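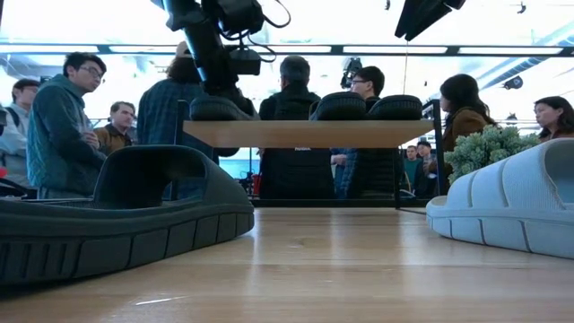
Does a sack count if the play is called back?

My nephew plays defensive end for Stollbridge, and I keep a notebook of his games. Last September, against Flastmont, he brought down the quarterback for a loss of five yards, but his teammate was offside and the other team accepted the penalty. The school website gives him a sack for it. My notebook does not. Which one is correct?

Latifa El Ouafi
3 April 2019

Mohcine Soliman
Your notebook is correct. When the offside penalty is accepted, the down is played again and the sack is removed from the statistics. If the other team declines the penalty, the play stands and he keeps it. You can write to the person who enters the statistics and ask for a correction. I did this once for a tackle and they answered after two days.

Zerusine
School stats are always wrong, don't worry about it. Ours had a kid with 200 tackles in one season, lol.

Saber718
Agree with Mohcine. Also check half sacks. If two players make the tackle together, each one gets a half, and many school sites give a full one to both.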